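July 2026

Finished porting the segmentation stage of the tabletop stack to the new Pilico runtime. Planner and controller untouched. The old pipeline passed masks through a shared buffer that the planner polled. The new one publishes them on a topic with a timestamp, and the planner rejects anything older than 400 ms. I expected a few rejections at startup and got 1406 over the first log, all of them clustered after arm motion. The cause was the self-filter. It was waiting on joint states from the left arm, which arrive through a second bridge with its own queue. I set the queue depth to one and the rejections went away.

Self-filter masks now cover both hands, including the fingers. The left wrist cable still leaks through in some poses and shows up as a thin obstacle next to the forearm. I inflated the forearm capsule as a stopgap. A proper fix means modeling the cable, and I don't want to do that this month.

Moved on to the cloth and mat problem. The mat and the tablecloth are both flat woven textiles and the depth difference between them is close to the noise floor, so the plane fit merges them. Color separates them well enough, brown against beige. The Costia segmenter finds the mat outline on most tries, but the orientation estimate flips by 90 degrees when a finger covers a corner.
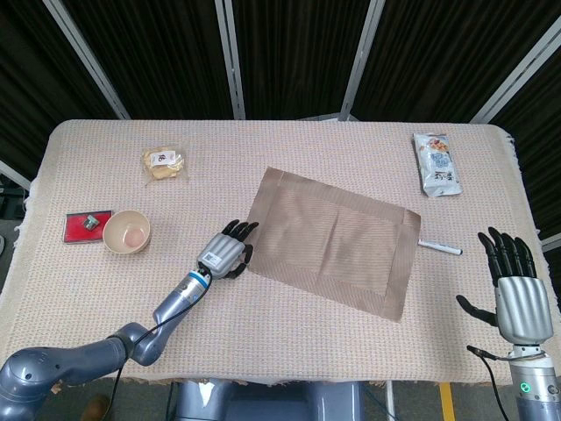

I replaced the corner-based estimate with a minimum-area rectangle fit on the visible edge points, and weighted each edge by its unoccluded length. No flips in the 3574 logged images I replayed. Median angle error went up slightly. I can live with that, the grasp approach tolerates more than the fit produces.

Overlap is the next one. A marker lying partly under the mat edge gets a truncated mask, so its centroid is wrong and the planner picks a grasp too close to the mat. I added an "under" relation to the object graph. The planner should then either move the mat first or grasp from the free end. So far it always chooses the mat, as the cost for a constrained grasp is still the value from February. To tune.

Reflective packaging: depth drops out on silver film and on clear wrap. The hole filler closes the gaps with the table plane, and the collision checker then believes there is nothing there. Turned the hole filler off inside any detected object mask and used a fixed height instead. Crude, works in replay.

Planner iteration limit raised to 3000. Two-arm plans that failed before now return, slowly. Logging to the Hinrichs server is on again.

For tomorrow: sweep the constrained grasp cost, rerun the overlap set, check whether the right arm bridge needs the same queue change. Also write down the queue setting in the config file, it is only in my launch command at the moment.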